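Tarna Home Weather Station
Section 3: Setting Up the Sensors and the Indoor Display

Now comes the fun part! By the end of this section you'll have live rain, wind and temperature readings on your kitchen wall, and the history graph will already be filling in.

Before you start

Charge the display until the battery symbol stops blinking. Put fresh batteries in the outdoor unit, and do it indoors, where a dropped screw is easy to find.

Note: If you bought the Kinnunen pole kit, put the pole up first (Section 2) and then come back.

3.1 Pair the outdoor unit

1. Set the outdoor unit and the display side by side on a table.
2. Hold the SYNC button on the display until the screen shows two arrows.
3. Press the small button under the rain cup once. The arrows turn into a check mark.
4. Type in your elevation. Sunil Hettiarachchi, one of our early testers, lives at 539 feet and left this at zero for a month, so his air pressure never matched the local forecast. Any online map will give you the number.

If the check mark doesn't show up, take the batteries out of both units, put them back, and start over from step 2.

3.2 Choose a spot outside

1. Pick an open place over grass or soil. Blacktop, brick and metal roofs soak up sun and will push your readings up.
2. Stay within 300 feet of the display. Thick walls cut that down.
3. Slide the outdoor unit onto the pole and turn it until the N mark points north.
4. Check the bubble level on top, then tighten the collar by hand.

CAUTION: Never raise the pole near power lines, and stop work if you hear thunder.

Note: A rain cup that leans reads low. Check the bubble again after the first big wind, and clear out the leaves in November if you have trees close by.

3.3 Calibrate the rain cup

You'll love this one, especially if there are kids in the house.

1. Measure 80 milliliters of water into the squeeze bottle.
2. Drip it slowly into the cup. A fast pour splashes over the sides and spoils the test.
3. Compare the total on the screen with the number printed on the bottle label.
4. Use the up and down keys to match them, then press SAVE.

3.4 Mount the display

The display weighs very little, so you can skip the drill and use the hook-and-loop strips in the bag.

1. Wipe the wall and the back of the display with a dry cloth.
2. Press the two halves of each strip together and stick one side to the display.
3. Peel off the second backing, hold the display where you want it, and push firmly.
4. Take the display down and rub each wall strip flat with your thumb.

CAUTION: Don't mount the display over a stove or a heater.

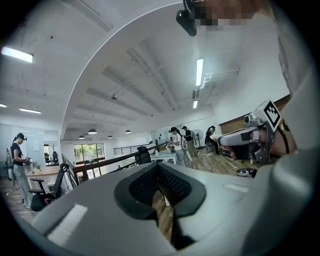 Wall strips work well for the display, and the little spare indoor sensor can go almost anywhere: a bookcase, a fridge, the side of a fish tank. It does best in moving air and out of direct sun. On a rounded case you don't have to line the strip up with anything, so go ahead and set it at an angle if it lies flatter that way, like the white one to the left of the black pad on the light gray housing in the photo. Once the sensor is up, press SYNC one more time and turn to Section 4 to set your rain and frost alerts.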